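Home | Features | Makers | Shop Talk | Contact

Filed under: People & Their Tables

Print this page | E-mail to a friend

Clearing the Table with Miloslav Krajčí

Miloslav Krajčí has kept the same wooden table for 35 years. He bought it from Hrnčiar, a secondhand shop that closed long ago, and he oils it every January.

"I don't clear it every day," he said. "Things land there and they stay until they bother me."

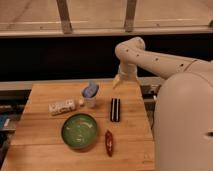 He has one rule for small things, and it is that they get sorted where they are. He used to carry everything to the hall closet in a box and sort it later. Later could mean a year.

"Once I opened a box from the move to Kelari and there were 12 pens in it," he said. "Not one of them wrote."

The green bowl is the exception to most of his rules. It has no fixed job. Some weeks it holds fruit, and some weeks keys.

"If I put it away I would only take it out again," he said.

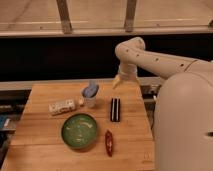 Photo: Svatopluk Procházka

I asked about the cup with the blue stuffed in the top. Krajčí said he likes a cup for anything soft that would otherwise spread out. He doesn't buy organizers. His sister gave him a set of drawer trays from Hosis, and he passed them on to a neighbor.

"A cup costs nothing. You already have too many cups."

He wipes the boards along the grain, and goes over the seams a second time with a dry cloth. Crumbs collect there. The job takes him 12 minutes, unless the phone rings. 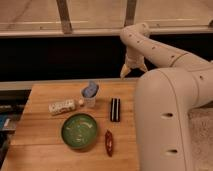
What He Keeps

Krajčí gives away more than he used to. Bottles and jars go when they are finished. Small toys stay for visiting children.

"I'm not strict," he said. "I just want room to put down a plate."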